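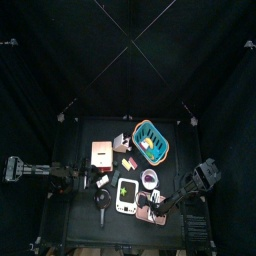
The Joltberg Toy Library has lent out play kitchens and pretend food since it opened in the back half of the old Nollen shoe store, and the kitchen shelf is still the busiest one we have. This gallery page covers the small pieces that go out with the kitchens: food, baskets, trays, boxes and the odd items that get mixed in with them. Most families ask for the basket first. The teal one with the orange rim has slotted sides, so a child can see there is something in it before reaching in, and the yellow banana usually comes out ahead of everything else. The pink tray is for serving. The wooden box with the pinkish copper top has a slot in its lid, and children post all kinds of things through a slot.

The library holds 469 toys and sets at present. Loose pieces are not counted separately. A basket of food is one loan, whatever is in it.

Play food
Fruit and vegetables are lent as a mixed basket. We do not match up colors or brands. If you need a particular item for a class or a birthday, write it on the request slip and we will look in the spare drawer.

Baskets and trays
Plastic only for children under three. These can go in the top rack of a dishwasher. Please take out any paper labels first.

Boxes and blocks
Wooden pieces should be wiped with a damp cloth and dried right away. Do not soak them. The copper color on painted or coated lids scratches easily, so keep them out of the bag with the metal pans.

Small kitchen pieces
Toy knife blocks, salt shakers, cups and lids. These go missing more than anything else. Check under the couch and in the car before you bring the set back.

Wooden stoves
We have two from the Nic Giolla workshop, both with knobs that turn. They are heavy and need two adults to carry. One has a replacement oven door that does not quite match.

Cash registers
Three, one with a drawer that sticks. Push down on the left side while you pull. Paper play money is lent in an envelope and does not have to come back complete.

Storage
Everything small is kept in Ener bins on the low shelves, with a printed card on the front. Larger sets are on the floor under the window. Please put returned bins on the cart and leave the shelving to us, because each one is checked before it goes out again.

Borrowing
Membership is $25 a year per household. Day care centers and classrooms pay the same. Loans run three weeks and can be renewed once by phone if no one else has asked for the set. There were 826 loans last year, and kitchen sets made up more of them than puzzles for the first time.

Missing pieces
There is no charge for one missing piece. For two or more we ask for a replacement of any kind, new or used, as long as it is clean and larger than a child's mouth.

Donations
We can take plastic and wooden food, baskets, trays and dishes through the end of May. We cannot take felt food, anything with button batteries, or real kitchen knives, including butter knives.

Find us
1598 Nollen Street, Joltberg. Use the side door after 4 p.m. Parking is free in the lot behind the building.

Back to all galleries
Next gallery: Trains and track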